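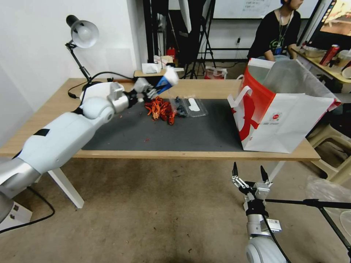
4. Setting Up the Work Mat and Lamp

The Drorel mat is used on a tabletop with the matching clamp lamp. Set both up before you bring any food or drinks to the table.

4.1 Placing the mat

1. Wipe the tabletop and let it dry.
2. Unroll the mat with the dark gray side up.
3. Leave bare table at the left end for a basin and the lamp cord.
4. If the corners curl, turn the mat over and leave it flat for 30 minutes.

Note: Mats bought before December ship folded and may need a full day to flatten.

4.2 Sorting groceries

1. Stand the shopping bag at the right end of the table and unpack toward the left.
2. Keep loose items, such as dried peppers, in one pile near the middle.
3. Leave berries in their clear container with the lid closed.
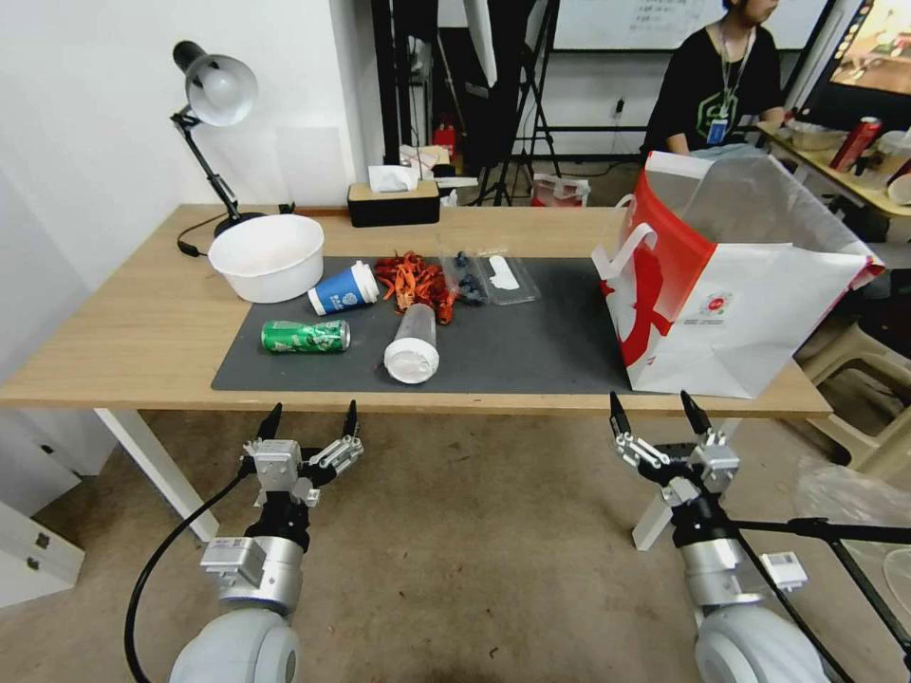
4. Lay cups, cans and bottles on their sides only if they are sealed or empty. The mat has no raised edge and will not hold a spill.
5. Put scraps in the basin. Empty it before it is half full.

CAUTION: Do not set pans on the mat straight from the stove. The surface marks above 156 °F.

4.3 Adjusting the lamp

1. Loosen the arm knob, raise the shade and tighten the knob again.
2. Keep the shade at least 8 inches from paper bags and tissues.

CAUTION: Unplug the lamp before you wipe the table near the cord.

For replacement clamps, order part 189.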